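Desk calendars keep sliding over, and what else can live on the same table?

Asked in Home and Hobby Rooms

I've got a little square table boxed in by leafy wallpaper on three sides (I love it, the rest of the house is less convinced) and a dark reddish-brown top with pale veins all over it. I use it for planning in the mornings and small repairs in the evenings. The trouble is the calendars. I bought several of the same spiral-bound sort in December, the 2026 ones with big gold numbers, and if I lean them together they creep forward until the lot goes down. Stood singly they take up half the table! Is there a better way to keep them, and would you let tools share the space? 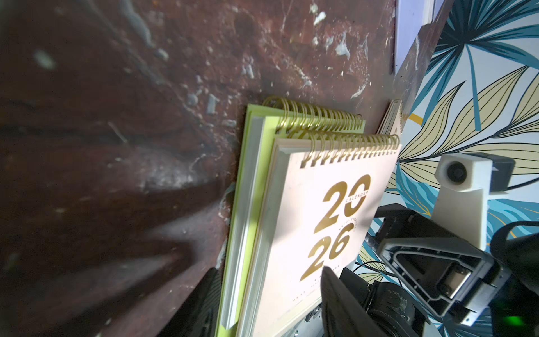
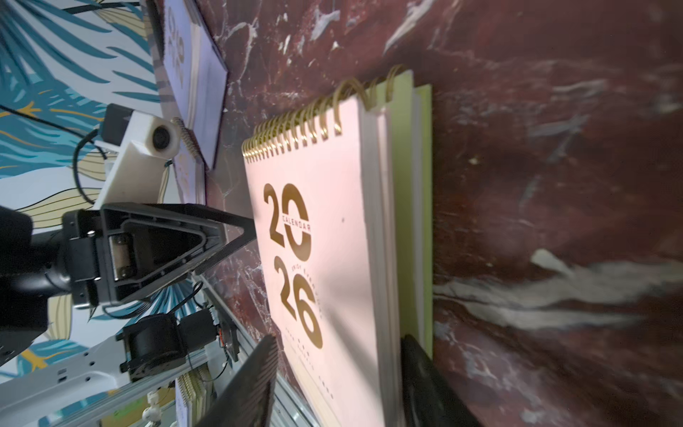
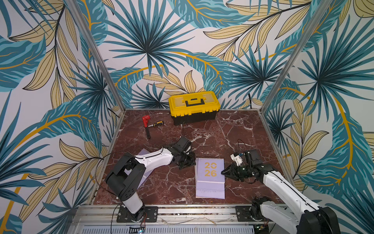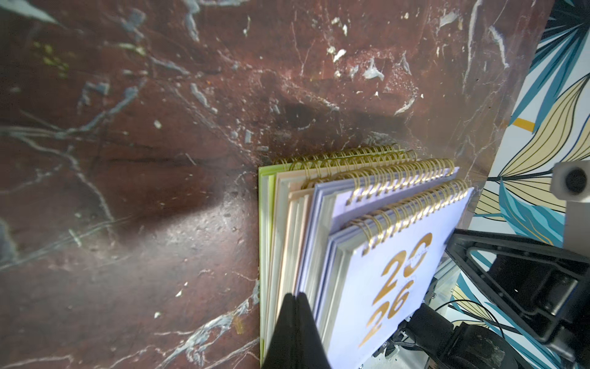

3 answers

Oľga Pešek
Oh, I do like that wallpaper, those big teal leaves are gorgeous! And yes, it can be sorted. Calendars that stand on a folded card only behave if the card is opened right out. Leaned one on another they're all resting on the front one, and a polished top gives it nothing to grip.

Keep one out, the one you write on, and open its stand properly. File the others spine up in a magazine holder. Mine is a Stevo, the narrow one, and it takes six with a bit of wriggling. Do alternate which way the spirals face, or the rings hook into each other and you'll be untangling wire instead of planning your week (ask me how I know). For the one left standing, two dots of clear rubber under the stand, the kind sold for cupboard doors. I got a sheet of 34 at Sheehan in Skulgate and still have nearly all of them.

As for tools, I'd say go for it, but put them back in the box when you finish. A pipe wrench is a heavy thing to set down on a nice top. The yellow and black toolbox can stay at the back against the wall, it looks rather cheerful there! Stick a bit of felt under it if you slide it about.

Reply from the asker: Rubber dots ordered, thank you! Hadn't thought of turning the spirals.

wusus_fan
Get a Wusus rack. Mine's great.

paperandpins
Agree with the magazine holder. Another thing you could try is a strip of non-slip drawer liner cut to the width of the calendar. It peels off clean and you can rinse it when it gets dusty. Dark green would go with the leaves. I wouldn't use sticky putty on the table, mine left a greasy ring that took ages to shift.

Also if you bought several, give one away! I gave my sister a spare and she's thrilled with it.

Related questions
Getting scratches out of a dark table top
Where do you keep last year's diaries?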